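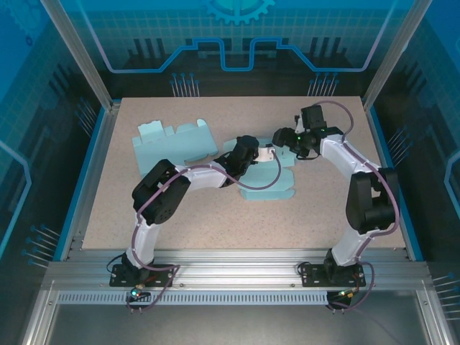

Flattened cardboard pieces on a work surface.

Households in Sustby will have to flatten all cardboard before putting it out under new rules from Willer, the company that handles the town's recycling. Boxes left standing in the bin will be tagged and left at the curb.

The change covers 1,682 homes on the four weekday routes. Willer said trucks have been filling up before the end of the run, mostly with empty boxes that take up room, and crews have had to drive back to the Parkik transfer station to unload and start again.

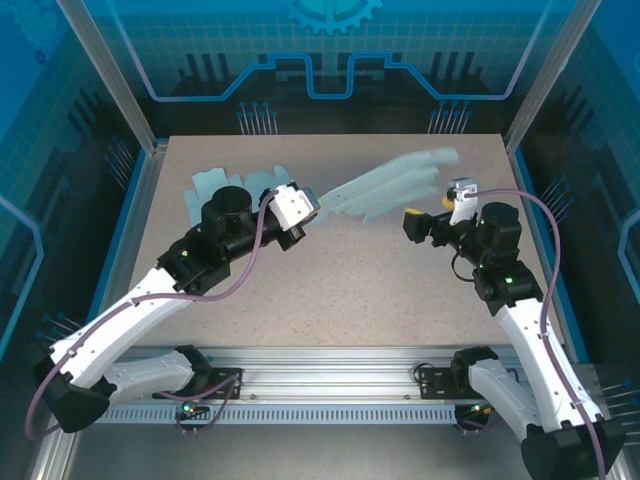

When do the new rules start?

Thursday, September 25, 2025, on every route. Tags will be handed out as warnings until March, and bins with standing boxes will be skipped after that.

Flattened pieces can be no longer than 3 feet on any side. Larger sheets should be cut or folded. Bundles may be set next to the bin if they are tied with string and no more than 8 inches thick. Plastic straps and foam inserts go in the trash. Paper labels can stay on, and so can ordinary packing tape, although Willer asks people to pull off long strips if they can.

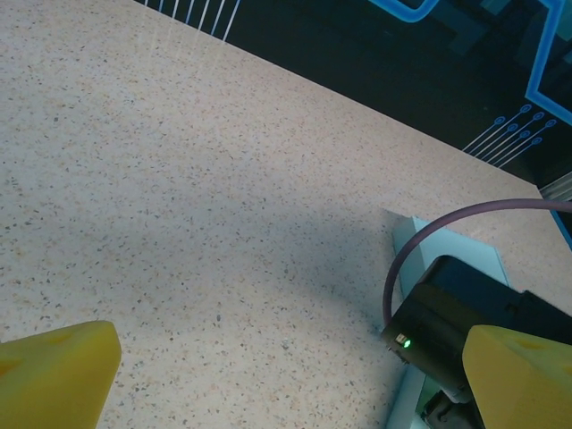
Staples are the main complaint at the sorting plant in Ngau, where Sustby's cardboard is sent. Route supervisor Laine Juška said residents should pull heavy staples out before bundling and check the counter afterward. Loose ones are easy to miss on a pale top with small gray, brown and black flecks like this one, she said, and a sheet of newspaper under the box helps. Greasy or food-stained cardboard is still not accepted.

Council member Ivars Stankevičius voted for the rules but asked for a review of the bundle limit. He said older residents on the hill streets may have trouble tying and carrying stacks that size. 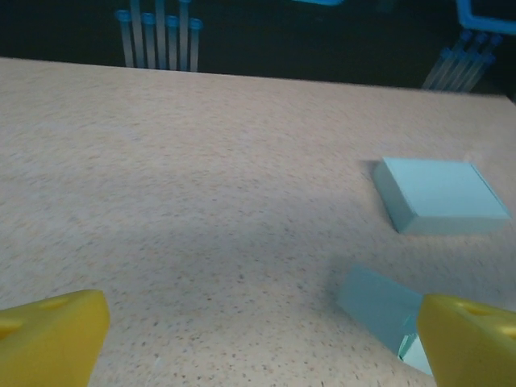

Willer agreed to look at the limit again in March. Until then, residents who can't manage bundles may ask for a second bin at no charge. Requests can be made at the town office or with the driver.

Contact the newsroom | Copyright 2025, all rights reserved | Back to top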